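4/16/23

Slept until ten and woke up to the sun already in the kitchen. Did the dishes from last night before I ate anything, then had toast standing up at the counter. The bread is going stale. I should buy half loaves.

The morning went to the oranges. I got a bag of them at the Azimi store on Friday and they needed using. They are good ones, thick skinned, and the peel comes away in long pieces if you start at the top and don't hurry. I put the big towel over the table first — last time the juice got into the wood and it was sticky until Wednesday. The plan is to dry the peel and keep it in a jar for tea. The fruit went in the fridge, except for two that I ate.

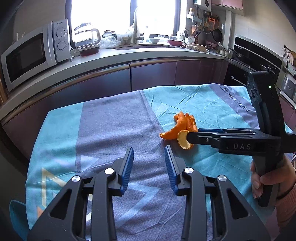
Orange peel on the Magic LOVE towel, Sunday.

The peel has to be spread out so the pieces don't touch, and it curls up however you lay it. I read that it takes 7 days on a rack. Last July I did a batch in the oven and burned it, and the apartment smelled of it all week, so no oven this time.

After lunch I meant to clear off the counter by the microwave and only got partway. The kettle needs descaling. I wrote vinegar on the list, also dish soap, also a new sponge. The plum cabinets show every fingerprint and I wiped down the ones nearest the sink and left the rest.

Walked to Dravico for the vinegar and they were closed. Came back the long way past the school. Windy, not cold. A letter from Clevo was in the mailbox about the rent, going up 23 a month starting in July. Put it under the fruit bowl to deal with tomorrow.

Soup for supper with the end of the carrots. It wanted salt. Called the dentist's number by mistake and left half a message before I noticed. Towel is in the wash now and I have to remember to hang it up before bed.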